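Ticket 3520 – Left gripper drops out of the recording during open day demo
Opened by: Zyanya Bautista
Site: Trelley demo room
Date: June 16, 2021
Priority: normal
Status: open, workaround in place

Summary
During the visitor demo the left hand-held gripper stopped reporting finger width. Video kept recording. The right gripper was not affected.

Setup
Two hand-held grippers on the Fesano logger, software build 149. Task is the table sort with the black wire basket. Visitors stand behind the tape and watch the live view on the wall monitor.

Log
10:05 – First group in. Both channels good.
10:40 – Left width value freezes at the last reading. Operator keeps working, visitors do not notice. Logger shows no error.
10:44 – Stopped the session. Unplugged and reseated the left cable at the logger. Value comes back.
11:20 – Second group. Freeze again after 480 seconds. Same channel.
11:31 – Swapped the left and right cables at the logger. Fault moves to the right channel, so the logger port is good. Suspect the left cable or the encoder.
11:50 – Restarted with the width timeout set to 2,000 ms. The logger now throws a warning on a freeze. Before this it kept writing the old value.
13:15 – Third group. One warning, cleared by reseating the plug at the gripper end – not the logger end.

Stills from the demo sessions, head view first, then two from the gripper cameras:
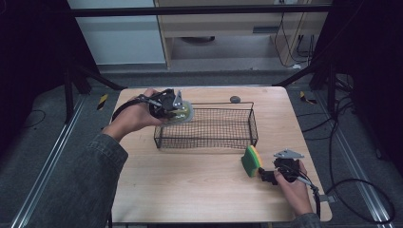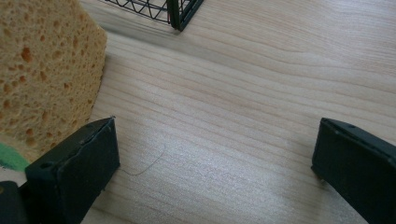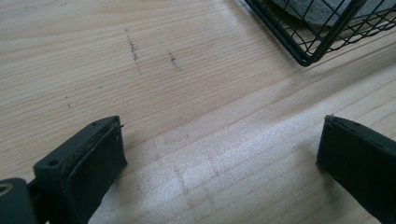

Video timestamps are continuous across all three groups, so the clips can be kept. Width data for the first two groups should be marked bad from the point of each freeze. I have not deleted anything.

Next steps
1. Replace the left cable. Spare is in the Jovby case, second shelf.
2. If the warning comes back with the new cable, pull the encoder board and check the connector.
3. Make the 2,000 ms timeout the default – the old setting hides this fault.
4. Rerun the table sort for a full session before the next visit.

Update, 16:40
New cable fitted. Ran 30 minutes with no warnings. Leaving the ticket open until item 4 is done. Please do not move the logger to the Trương room before then.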